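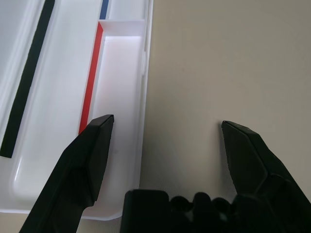 Slide 1: White divided tray on a beige tabletop

Speaker notes, Friends of the Standcombe Library winter talk
Urmila Upadhyay

Hello, and thank you for coming out! Say hi to Seema Jaiswal, who invited me. Check the mic at the back.

SLIDE 2. The book
The novel is The Salt Ledger of Niltgate, and I have now read it twice, the second time with a pencil. It runs to more than 400 pages and I'd have taken another hundred. Hold up my copy. Ask who has started it (no spoilers past chapter nine, promise).

SLIDE 3. Setting
Niltgate is a harbor town in a hard January. The salt works are failing and the clerk, Biltetti, finds a page missing from the company's books. Everything grows out of that page. Read aloud from page 47, the walk along the sea wall. Slow down for the gulls!

SLIDE 4. Biltetti
I love this man. He's fussy, he's a coward for half the book, and he lies to his sister about money in the funniest scene I've read in years. Ask: when did you start to trust him? For me it was the soup.

SLIDE 5. Mrs. Semwal
She owns the boarding house and hears everything through the floor. Watch how often she enters a room just after someone has stopped talking. Read page 113, her speech on the stairs. Drink some water first, it's one long sentence.

SLIDE 6. Does the mystery play fair?
I think so. The clue about the ink is there early, in plain sight, tucked into a quarrel over a coat. My one grumble is the trial, where three witnesses in a row sound alike. Let people argue with me on this.

SLIDE 7. If you liked it
Sea stories, courtroom stories, anything with a bad winter in it. Take suggestions from the room and write them on the flip chart.

Questions. If it goes quiet, ask about the dog.

Remind everyone that the sign-up sheet for the next talk is by the door, and give Seema back her clicker.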